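The Great Gripper Bake-Off, Part Two

Readers of the last issue will remember that we left our heroes, three grippers and one increasingly patient arm, at the end of the drawer trials. The drawers won. Since then we have moved on to the kitchen bench, where the tasks are harder and the smell is better.

The question for this round was simple enough to fit on the whiteboard: which gripper do we bolt on for the rest of the year? The Lorkutberg bench has one arm and one budget line, and swapping end effectors every morning was costing us most of the time before coffee. Someone also pointed out that our screw collection was getting smaller with each swap. We have since bought more screws.

The three candidates were the Tekitz, the Zurari and the one we already owned, which came with the arm and which we had been blaming for everything.

The rules. Each gripper got the same four jobs: open a microwave door, put a plate in, take a plate out, turn a knob. Every attempt ran under teleoperation with the same operators in rotation, on the same controller, with the same fixed camera. Attempts were scored pass or fail by a person who was not driving. "It would have worked if you had let me finish" was entered as a fail. We ran 2,657 attempts in all, and I would like it noted that I personally watched far more of them than my job title suggests.

Tekitz first. It has a lovely wide opening and a grip force you can set in sensible steps, and it closed on a plate rim like it was born to do it. Then we asked it to open a door. The fingers are thick, the gap behind a door edge is thin, and the whole thing went about as well as eating rice with oven mitts. We tried coming in from above, from the side, and from an angle that one operator described as "diplomatic." It finished with 129 failed door attempts, most of them ending with the microwave being pushed gently across the table. We now tape the feet down before every session. If you are starting a bench like ours, tape the feet down.

The Zurari was the opposite. Thin fingers, quick close, very good with the door, and the only one of the three that could turn a knob without a second try on most runs. What it could not do was hold a plate level. The plate would go up fine, travel fine, and then tip forward a hair at the threshold, and lunch would begin its slow walk toward the rim. Sixteen sandwiches left their plates this way. We considered gluing the bread down and decided that this was the point at which a test stops being a test.

And then there was the old one. I had a paragraph ready about its retirement. It is not fast, it is not pretty, and its manual contains a diagram that I am fairly sure belongs to a different product. But once we changed the finger pads and turned the wrist mount by a quarter turn, it passed more plate jobs than either of the newcomers and came a close second on the door. On knobs it was bad. It has always been bad at knobs. We can live with that, and for now we set the timer by hand before the run starts, like people.

The controller deserves a mention too, mostly so it can think about what it has done. We had been running the Bangash firmware with its default smoothing, which makes the arm look graceful on video and adds a small lag that every operator had learned to drive around without saying so. Turning the smoothing down took 21 seconds, most of it spent finding the menu. Door passes went up for all three grippers the same afternoon. We reran the earlier door attempts so that the comparison was fair, and that is why this item is a month later than promised.

Camera placement turned out to matter more than I wanted it to. Inside a microwave there is not much room for a hand and a line of sight at once, and from the low position the operators kept losing the plate behind the gripper at exactly the moment they needed it. Moving the camera higher helped a lot with the near edge of the plate and somewhat with the far one. A wrist camera is the obvious next thing. We have one, in a box, with a cable that is too short. A longer cable has been ordered twice.

So the decision, such as it is: the old gripper stays on the arm through June. The Zurari goes on the shelf labeled "knobs," and the Tekitz goes back to the drawer bench, where the handles are big and it can feel good about itself. All the pass and fail sheets are in the shared folder, along with the notes, which get shorter and less polite as the weeks go on.

Next round is the same four jobs with softer plates and a bowl. The bowl will have soup in it eventually. We are starting with dry beans, and the broom has been moved closer to the bench. If your group has run anything similar and has an opinion on finger pads, please send it along. We have tried ribbed, smooth and a strip of shelf liner, and the shelf liner did better than anything that cost real money, right up until it peeled off.

Anyone who wants bench time before then should write their name on the sheet by the door. Mornings are mostly free. Please leave the fridge alone, as the bread in there is test equipment.

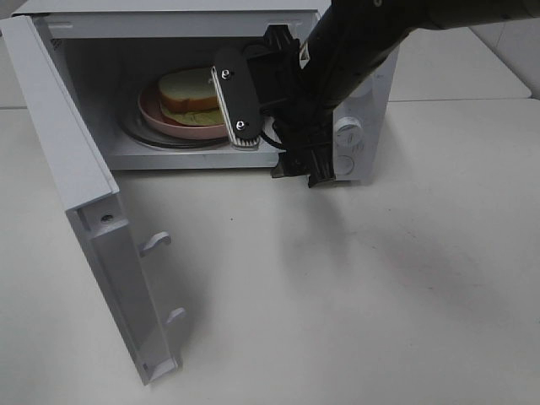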